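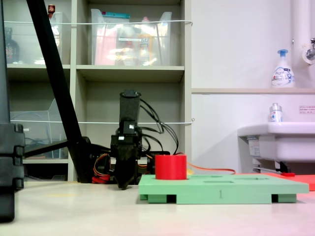
July, early evening

Up at 7 and had coffee standing up. The plan was to get the shelves sorted before the heat came in, and I got most of the way.

The clear bins are the best thing I bought for this room. I got them at Hinojosa in the spring, and I was going to go back for 2 more, but the shelves are as full as I want them. Bottles went back into the bins up top. The cables stay in the clear file holder in the lower left cubby. I know it is meant for paper. It works for cables, and I can see what is in there without tipping it out.

The strings across the front are staying up. I thought about taking them down this morning and left them alone.

Wiped the table with dish soap and warm water. There was a sticky patch near the sink end that took three goes. Then I set the shape board out again, the pale green one, and put the red cylinder in its recess at the back left. It sinks in only a little, so most of it stands up above the board. I like that for small hands - there is plenty to get hold of. The dark green feet are good too. I checked that the board didn't rock and it didn't.

The number 1 on the front made me think there ought to be a number 2 somewhere. I looked in the Kitstead listing over lunch and couldn't find it. Kukimwood has a set that might be close, but the picture was small and the sizes weren't given. I wrote to ask. If they answer this month I'll decide then.

Lunch was rice and the last of the beans. Paid the water bill. Went down to Satow for a bag of rubber bands and a new sponge and came home with those plus a brush I didn't need. Too hot to walk back the long way, so I took the bus, the 14, and had a seat the whole ride.

In the afternoon I tried to write labels for the bins. First batch was crooked and the marker bled. I threw them out and will do them again with the thin pen. The bin with the pink and yellow things in it is the hard one to name. "Small stuff" covers it but doesn't help anyone find anything. Left it blank for now.

Read up to page 281 and fell asleep in the chair. Woke with a stiff neck. Leftover soup for supper, I think, and then the labels if my eyes hold up. Need to buy stamps. Need to call about the window screen, which I also wrote down last week.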